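# Chapter 3: Laying the Table

*Before you read: think back to the table you ate at most often as a child. Where did you sit, and who decided that you would sit there? Jot down a few lines and keep them with you as you work through the chapter.*

Most of us can remember a place at a table long before we can remember much of what was served there. You may recall the chair with the wobble, or the side of the table nearest the window, or the feeling of being moved up from the end once a younger cousin arrived. In Chapter 2 we spent a good deal of time with food itself, with how it was grown, carried, stored, and paid for. Now we pull up a chair and look at the few square feet where all of that work finally ends up, and at the customs that households have built around it.

Customs of the table can be surprisingly hard to study. People write down recipes, and shopkeepers keep accounts, but very few families ever put on paper the rule that you pass the bread to the left, or that the oldest person present is served first. These things are learned by sitting down evening after evening and being nudged. Historians of the home therefore have to borrow their evidence from all sorts of places – letters, wills, school handbooks, the memories of grandparents – and a fair amount of patience is needed to make it add up to anything.

We will be returning throughout this chapter to two towns you have already met. Derau, you will remember, is the river town with the covered market, where most families lived above or behind their work. Anbridge is farther inland and grew quickly once the mill opened. The distance between them is only 30 miles, and yet a visitor going from one to the other would have needed to learn a whole new set of manners before supper.

In Derau the main meal came in the middle of the day. The shop door stayed open and people ate in turns, which meant that the table was hardly ever cleared all the way. A clean plate went down as a used one came up, and a customer who walked in at the wrong moment might well be given a bowl of soup and asked to wait. In Anbridge the mill whistle settled the matter, and the evening meal was the one that counted. Everybody sat at once, grace was said, and a child who came in late ate standing in the kitchen. Neither town thought of its own way as a custom at all. Each simply thought of it as supper (or dinner, and we will come to that muddle of words in Section 3.2).

## How the customs are handed down

Children take in the rules of the table in several ways, and it helps to keep them apart in your mind. Some rules are spoken: sit up, elbows in, wait until everyone has been served. Some are shown, as when a child watches where the spoons go and copies it the next night. And a great many are practiced in play, with toy dishes and make-believe food, well before anyone would trust the same child with the good china.

Play deserves more attention than it usually gets in books like this one. The Ikard Household Survey, which we will use again in Chapter 4, asked grown men and women to describe the games they remembered best, and nearly 80 of the replies mentioned some form of keeping house. One woman wrote that she had scolded her dolls for starting before grace. Another recalled that her brothers always insisted on being guests and never once offered to wash up. You can learn a lot about a household from what its children thought worth pretending.
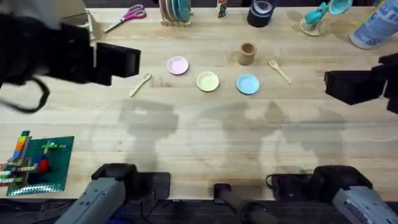 **Figure 3.1** Kitchen play items, with a pink plate among them, on a butcher-block table.

When you come across toy dishes in a museum or at a yard sale, look at them with the questions of this chapter in mind. Is everything for one kind of meal, or could a child serve several? Are there pieces for cooking, or only for eating? A set sold to Anbridge families by the Dauda store had a tureen and a gravy boat, though few mill households owned either one full size. The toys, in other words, sometimes taught the manners of a grander table than the one in the next room, and parents seem to have liked it that way.

## What you will study in this chapter

- **Section 3.1** looks at seating, and at who carried, served, and cleared.
- **Section 3.2** sorts out the names of meals and the hours at which they were eaten.
- **Section 3.3** turns to guests, holidays, and the October harvest supper at Derau.

**Words to know:** *place setting, sideboard, serving order, covered dish, household account*

Keep your notes from the opening exercise close at hand. We will begin Section 3.1 by drawing a seating plan from them.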